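This site uses cookies to remember your comment name. Carry on reading if that's OK with you.

Sim hygiene, part whatever

Last updated 16 November 2023

Quick one, typing this between meetings. I keep getting asked what our rules are for simulated pick and place work before anything goes near the real arm. So, the list. More of a rant with headings removed.

Background for new readers. We're doing the kitchen set on Zerton this fall, small round things mostly, one tomato, one ball, wooden furniture, two cameras' worth of opinions. Mwajuma Ondieki wrote the first version of the rules in June, on one page, and that page was better than the thing it grew into. I've been cutting it back down. She approves. Hermenegildo does not, he likes a long document.

Rule one is name the thing by what it is in the asset list, every time. A tomato is a tomato. Had a whole week where one log said "tomato", another said "red fruit" and a third just said "obj_a", and then somebody wanted a success rate per object. Good luck. We ended up going through over 200 runs by hand to sort out which was which. Never again please. 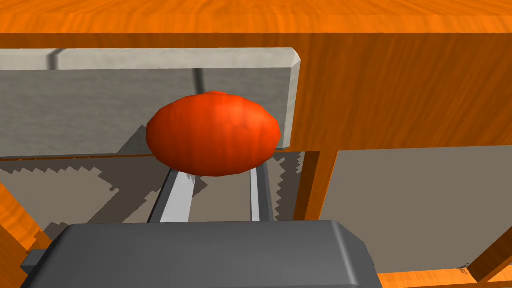 Second, and this is where most of the arguing happens — what counts as a grasp. Our rule now: a grasp is a grasp when it has held for 3 seconds of sim time with the gripper commanded to stay closed. Touching doesn't count. Being near it doesn't count. A single still doesn't count either, I don't care how good it looks. Jacobus Fourie used to sign off runs from stills and he'll be the first to tell you he signed off some garbage that way. Contact in a physics engine can look perfect for one instant and mean nothing at all.

So every claim in a report has to point at a run and a time span. If you write "picked", I want to be able to scrub to it. If you can't point to it, write "attempted". Attempted is a perfectly respectable word.

Related: friction values. Write them down. If you bumped friction up so the fingers would stop slipping, fine, we've all done it, but it goes in the run notes in plain words and not in a commit message that says "tweaks". A person reading the results later has to know what world they came from. Same goes for mass, and for anyone who "temporarily" turned gravity down. You know who you are.

Then shape. Round stuff is where a coarse collision mesh bites you. The mesh you see and the mesh the solver uses are often two different things, and a low-poly ball has flat spots, so it can sit still where a real ball would roll off. Rule is that the collision mesh gets viewed, by a human, with the overlay on, once per object, before any batch is started. Takes a couple minutes. Put your initials next to it.

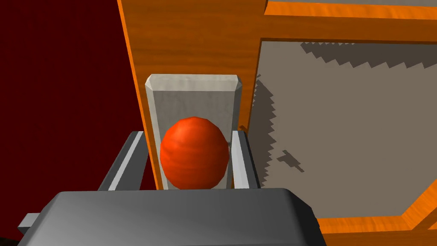
We also don't run big batches first. I know it's tempting, the machines are sitting there. But Joni Nieminen kicked off 2,000 episodes on a Friday with the wrong start pose and we got 2,000 copies of the same mistake back on Monday. Do ten. Watch them. All ten, at normal speed, with your hands off the keyboard. Then go big.

Lighting and shadows, people ask. Sawtooth shadows off a cheap shadow map are OK for control work. They are not OK if you're training anything on the pictures and plan to say it'll carry over to a real kitchen. So the render settings go in the header of the run file, shadow resolution included. Not in someones head. If two sets were rendered differently they don't get merged, even if the deadline is tomorrow, and yes I have broken this one myself and regretted it.

Wide views next, becuase the close view flatters everybody. From the gripper you can't tell what the rest of the arm is up to. The elbow could be doing something horrible. Hamidreza Shirazi pushed for this rule and he was right: every reviewed run needs at least one other viewpoint saved next to the wrist one, same clock. Crooked is fine. Ugly is fine. I'd take a tilted view with the walls going off at an angle over a third pretty closeup. 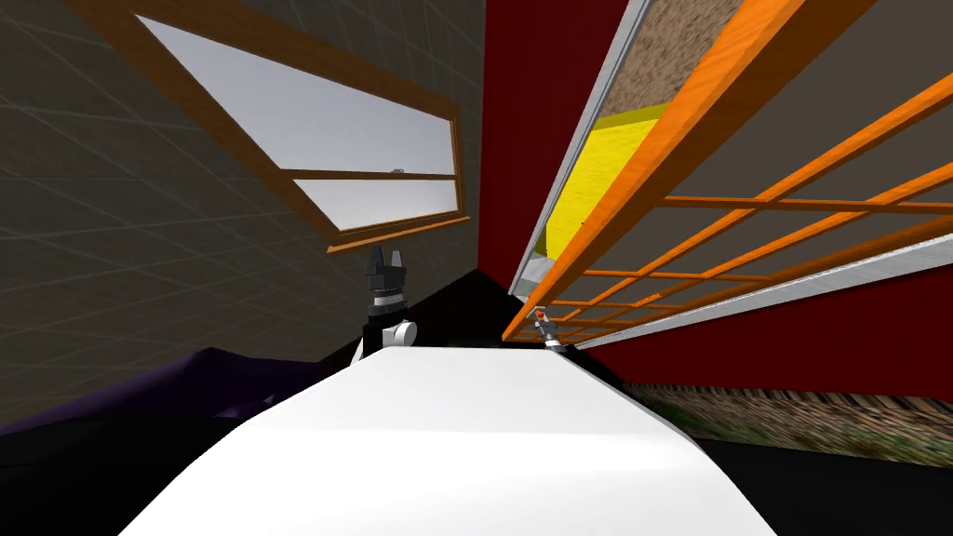 Limits. Keep the joint speed limits and torque limits of the real arm switched on in sim from day one. People turn them off to "get it working" and then the policy learns to fling itself about, and you find out at the worst time. Same for workspace bounds. If the real cell has a fence line, the sim has the fence line.

And stop conditions! A sim run should end on the same things that'd stop the real one. Force spike, arm hits furniture, object leaves the area. Log which one fired. An early stop is data, leave it in the count. Dropping the ugly runs and reporting what's left is the fastest way to lose my trust, and Mkhize (the review tool, for those outside) will flag missing run numbers now anyway.

Last bit, sign-off. Two people. One of them didn't write the code. They look at the notes, the ten watched runs, the mesh initials, then they say yes or no in writing. "Looks good" isn't a yes. We got this from how the Prelari folks do it and it slows us down maybe half a day per batch. Worth it imo.

Still open: what to do about seeds. Mwajuma wants them fixed for review and free for everything else, I want them logged always and don't much care otherwise. We're talking it over next week. If your group has a rule that works, put it in the comments, I do read them even when I'm slow to reply.

OK, meeting.

Related posts
Why your reset script is lying to you
Flarnley notes: moving the run logs
Naming objects, a short complaint
Ten runs, then coffee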